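HOUSEHOLD FOOD STUDIES
Handout 6: Sorting and storing mixed vegetables
Prepared by Uthai Rojanasak for the Saturday group

6.1 Scope

Vegetables bought together are seldom best stored together. The session covers four items: potato, sweet potato, cucumber and green bell pepper. Leafy vegetables are in Handout 7. Cut produce is excluded throughout, except in 6.5.

6.2 Two groups

Sort by the part of the plant first. The potato is a tuber and the sweet potato is a storage root. Both are dense, keep for weeks, and should stay out of the refrigerator. The cucumber and the bell pepper are fruits in the botanical sense. They have thin skins, lose water quickly, and are kept for days.

The word "potato" in both names is misleading. The two plants belong to different families, and a sweet potato does not turn green in light the way a potato does. Students who took the Kaltcombe option last term will have seen this in the storage trial.

6.3 Conditions

Potato: cool, dark, with some air movement. Paper or an open basket, never a sealed plastic bag. Light promotes greening and a rise in glycoalkaloids. Cold storage raises the sugar content, and the flesh then browns too fast in frying.

Sweet potato: slightly warmer than the potato. Chilling injury shows as a hard center that stays hard after cooking. Do not wash before storage.

Cucumber: also sensitive to chilling, which shows as pitting and watery patches. Use the warmest shelf of the refrigerator and finish within a few days. Keep away from ripe apples, bananas and tomatoes - ethylene turns the skin yellow.

Bell pepper: crisper drawer, unwashed, stem left on. A wrinkled skin means water loss and is acceptable for cooking.

6.4 Inspection at the board

Lay the items out with space between them. Turn each one over before deciding where it goes. Small dark spots on a potato are commonly surface marks and need only peeling. Soft areas, a wet patch or a sour smell are grounds for discarding. Check the cucumber at both ends, where softening usually starts, and the pepper around the stem.

Wicker baskets are suitable for the potato and sweet potato if the weave is clean. Brush out dry soil before refilling.

6.5 Record sheet

Weigh each item whole and enter the mass in grams. In the worked sheet the cucumber is 180 g at the start and the total for the full batch is 1762 g. Repeat on day 16 for the potato and sweet potato only. Mass loss is reported as a percentage of the starting mass. If an item has been trimmed, weigh the trimmings and add them back - otherwise the loss is overstated.

Sheets go to Charoen Panyasiri in room 111 before the next session.

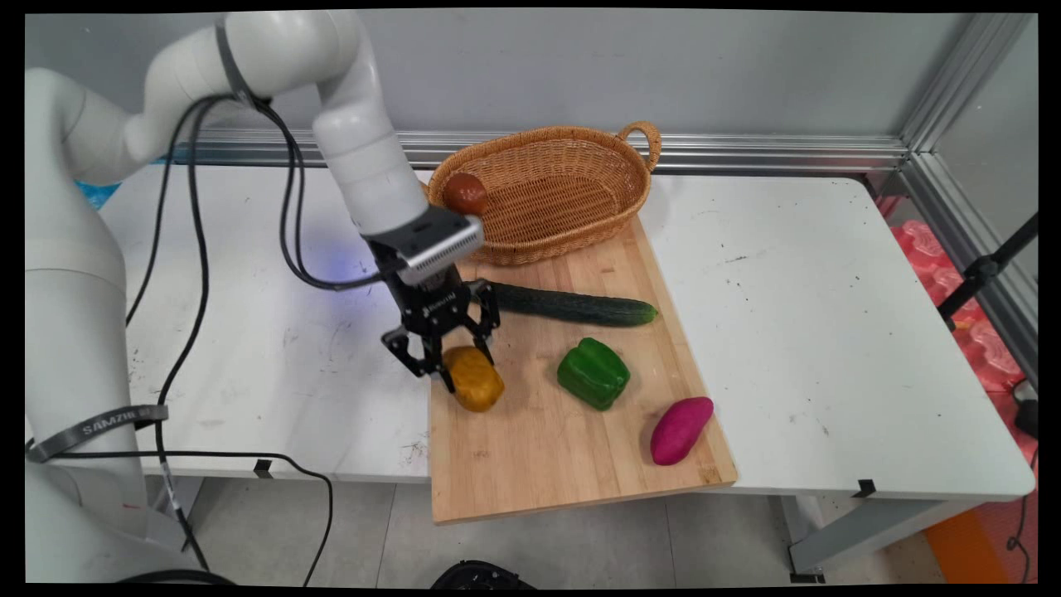
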